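Resetting the two-arm cell after a cable swap

Notes for whoever has the bench next. Covers the small white cell at Pitwood, the one with an arm each side. The Flillthorpe cell is nearly the same but the bases sit further apart, so don't copy numbers across.

Time: 60 minutes if nothing fights you. Double that the first go.

What you need

Hex keys, metric, the long ones
Soft cable ties or hook and loop strap
Torque driver
Lint-free wipes
Cloth, a dish or something else with a rim, a cup
The cell log

Before you start

Power down from the switch, not from the software. Then pull the plug as well. Support the arms while you do it, they drop. Left one drops faster, no idea why, it's in the log from May.

Clear the table. Wipe it. Crumbs of tape glue under the cloth will throw your height off and you'll spend half the morning blaming the wrist.

1. Check the bases

Each base sits down in its own cutout in the front panel. Get a light in there. Look at the mounting plates, look at the red wires. Wires should lie slack and stay off the plate edges. If one is pinched, stop and sort it now.

Bolts: go round in a cross pattern, twice. Don't crank them. If a bolt turns more than a quarter on the second pass, take it out and look at the thread.

2. Route the cables

This is where most of the trouble comes from. The purple cable has to leave the wrist in a big loose loop, go over, then come down along the outside of the arm. Big loop. Bigger than you think. A tight one looks tidy and then yanks the connector the first time the wrist rolls.

Strap it at the links only. Never across a joint housing. Leave the last bit free near the base and check that it can't get under the rail.

Move each arm by hand through its whole reach, still unplugged. Slowly. Watch the loop, not the gripper. If the cable goes tight anywhere, undo the strap nearest the wrist and feed more through. Then do the whole sweep again, yes all of it.

3. Power up and home

Plug in, switch on, hands out. Wait for the indicator on the gripper. Green is good on ours. Anything else, go to the list at the bottom.

Home the left arm first, then the right. One at a time. Run them together and they can meet in the middle, ask me how I know.

4. Lay out the check

Spread the cloth in the middle of the table and flatten it. A few wrinkles are fine. Dish on the cloth, left of center, cup behind at the back right. Small tools go flat on the bare table to the left of the cloth, side by side, where the left gripper can come straight down on them.

Use a cloth with some color in it. White on white and you can't see the edge to line anything up. Clear glass is a nuisance with the glare but the rim is good for this, a bad finger angle shows up straight away.

5. Rim check, right arm

Speed down to 23 percent. Bring the right gripper in over the cloth to the right-hand side of the rim – fingers angled down, open a bit wider than the glass is thick. Stop there. Get your head down level with the table and look. Left arm stays parked over the tools with its gripper open.
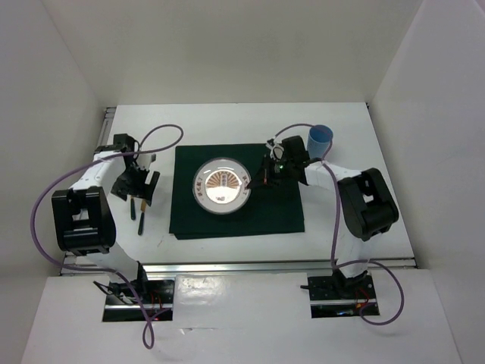
Boris Skála
Cell notes, Pitwood bench | 28 Nov 2021

Fingers should meet the rim evenly. If one gets there before the other, the wrist offset is out. Nudge it one step, back off, come in again. Don't try to fix it in one big jump.

While the arm is reached out like this check the cable again. It's got to clear the cup. If it brushes, move the strap and leave the cup where it is, otherwise teh next person gets caught by it.

Close gently, lift a finger's width, set down. Ten times. The dish should land in the same place on the cloth.

6. Tool check, left arm

Same speed. Straight down on the longer tool, close, lift, put back. Then the shorter one. If the fingers scrape the table the height is off, re-home and try again before you touch any settings.

If it goes wrong

No green light: reseat the wrist connector. Power off first.
Error 416: lost the encoder. Nearly always the cable. Go back to step 2.
Gripper closes but slips: wipe the fingers, then wipe the rim. Fingerprints.
Arm sags after homing: base bolts, then call Murín for the shoulder.
Cloth drags with the dish: you're too low.

Log it

Write down the offset, which straps you moved and the cycle count. Straps get replaced at 140 hours weather they look ok or not. Spares are in the Trenodton box under the bench, bottom tray.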